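The Patience of Putting Things Away

Domestic automation has long promised relief from the small tasks that fill an evening. Washing machines and dishwashers accept what they are given, but somebody must still carry, sort and set things down. Whether a machine can take over that last portion of the work is now a matter for careful trial.
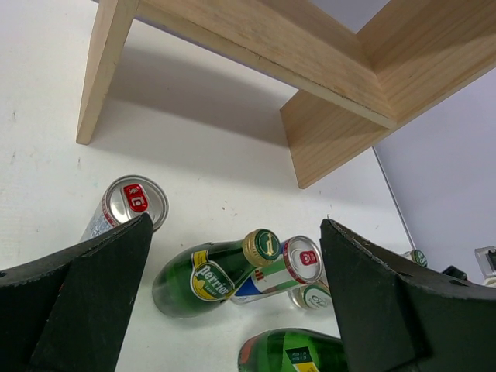 Gelside, August

Drinks are a demanding place to begin. A bottle on its side may roll when touched, and a can lying against it will often roll too. Glass is smooth and reflects the light. A person reaches into such a heap without thought, whereas a machine must choose which item to lift first and where its fingers may safely go.

The Bimeno programme, run from Gelside by the engineering firm Arnex, has spent almost 18 months on tasks of this kind. Its present exercise concerns the stocking of a shelf. Cans and bottles are to be lifted from a table, turned upright and put in their places by two arms working together.

Grethe Østergaard, who directs the programme, is cautious about its prospects. "We are asked when the machine will be ready for the kitchen," she said. "I would prefer to be asked which part of the kitchen. A shelf at a known height is a fair request. A full cupboard is a different matter."
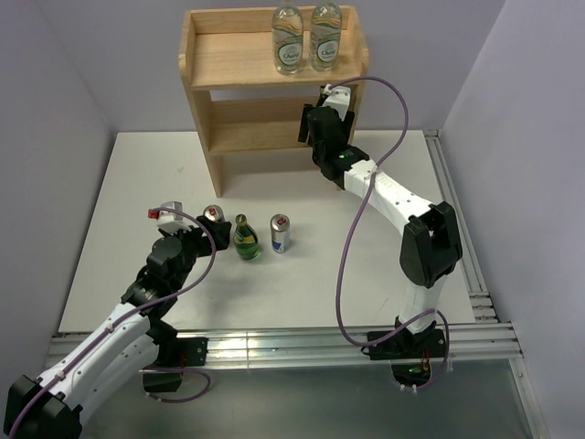

Two arms at the shelf-stocking task, with clear bottles on the upper level.

Shops may prove the earlier customer. Ingvarsson, a regional grocer, has followed the work with a view to its smaller branches, where shelves are filled before opening. Hanne Hjaltadóttir, its head of store operations, regards speed as the lesser concern. Her staff can wait for a slow machine, she said, but they cannot spend the morning clearing up broken glass.

The programme therefore records a dropped bottle more severely than a late one. An item placed slightly out of line may be corrected by hand. Engineers review the week's attempts each Tuesday and decide which arrangements of bottles and cans should be tried again.

Arnex has set no date for a household product. Work on the lower shelf, where there is less room for the arms to move, is to continue through the autumn.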